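5 min read

Section 2. First laundry run at floor level

The Gronavton build notes say the machine is ready for household work once it can stand. I would wait. Standing and picking up a towel are different jobs, and the second one finds every fault you left in the first. Do these steps in order, with the mains switch within reach.

1. Clear a patch of floor beside the bed. Carpet is fine if it is short. The notes claim thick pile is fine as well — mine caught a toe on it twice, so I don't believe them.

2. Check both wrist modules. Tug each cable gently. If the plug moves, reseat it.

3. Look at where the cables lie on the floor before you power up.

CAUTION: The balance routine knows nothing about loose cable. Do not trust it to step over one.

4. Power up and leave it standing for 57 seconds. The Pesmont controller reports "ready" well before that. Ignore it. The hip readings keep drifting for a while after the message.

5. Set the basket down within reach of the left hand and start with soft things only. No belts, nothing with a zip.

6. Run the reach at the slowest setting, left arm only. Keep the right hand open and clear of the carpet.
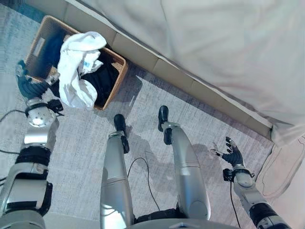

Faraji Kaijage wrote in to say that he runs both arms from the start, as the legs correct better when the load is shared, and that going one arm at a time only hides a bad hip calibration until later. He may be right about the hips. I still want one arm to worry about.

7. Stop if the fingers hook the rim of the basket. Back the arm off by hand control, never by cutting power, or the whole weight goes forward.

8. Repeat with dark clothes. The depth reading on black cloth is poor, whatever the Menico page promises, and you may need another lamp.

NOTE: Write down every failed grasp. The log file leaves out the ones it gave up on.

Folding is covered in the next section, such as it is.

2 comments · 2 shares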